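Als ich bei ihm klingele, liegt auf dem Küchentisch schon ein Samttablett mit Münzen und Abzeichen bereit. Mein Gastgeber sammelt seit 21 Jahren Vereinsabzeichen und Schützenmedaillen, und er redet gern darüber — sehr gern sogar, mein Kaffee wurde dabei kalt. Seinen Namen möchte er nicht im Netz lesen, das ist in Sammlerkreisen ja nicht ungewöhnlich.

Angefangen hat alles mit einer Zigarrenkiste vom Flohmarkt. »Da waren 13 Stück drin, die meisten verbogen, eins mit abgebrochener Nadel. Ich wollte eigentlich nur die Kiste haben!« Heute umfasst die Sammlung 474 Abzeichen, alle in einem Heft verzeichnet, mit Bleistift, damit er korrigieren kann. Und korrigiert wird oft.

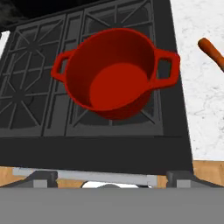 Am liebsten erzählt er von den Stücken aus der Prägeanstalt Šimek. Die kleine Werkstatt habe vor allem für Turnvereine und Feuerwehren gearbeitet, sagt er, und ihre Emaille erkenne er inzwischen am Blau. »Das geht leicht ins Grünliche. Wenn mir jemand ein Šimek-Abzeichen mit knallblauem Rand anbietet, dann werde ich misstrauisch und drehe es erst mal um.« Auf der Rückseite sucht er nach der Herstellermarke und danach, wie die Nadel verlötet ist. Bei Nachprägungen sitze sie oft zu tief, und das Lot sehe viel zu sauber aus.

Ich frage nach Fehlkäufen und er lacht laut los. Im Dezember hat er bei Korley, dem Auktionshaus, auf ein Los mit der Nummer 1514 geboten, eine Schützenmedaille am Originalband. »Die Medaille war gut, das Band war neu. Das hätte ich am Foto sehen müssen, ich war einfach zu gierig.« Behalten hat er sie trotzdem, nur steht im Heft jetzt »Band ergänzt«.

Beim Thema Putzen wird er dann streng. Silberbad, Zahnpasta, Poliertuch — alles verboten. Staub holt er mit einem weichen Pinsel herunter, mehr nicht. Aufbewahrt wird in flachen Kästen von Olov, die Einlagen schneidet er sich selbst zu (mein Versuch zu Hause war übrigens ein Desaster, so viel dazu).

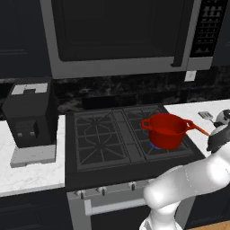
Womit sollte jemand anfangen, der gar keine Ahnung hat?

»Mit einem Ort. Such dir die Stadt aus, in der du wohnst, und sammle nur Abzeichen von dort. Dann kannst du im Archiv nachlesen, welche Vereine es gab, und du zahlst nicht gleich Lehrgeld bei den großen Orden.«

Er selbst hofft noch auf ein Ruderabzeichen, das er bisher bloß aus einem alten Katalog kennt. Gesehen hat er es auf keiner Börse, gefragt hat er auf jeder.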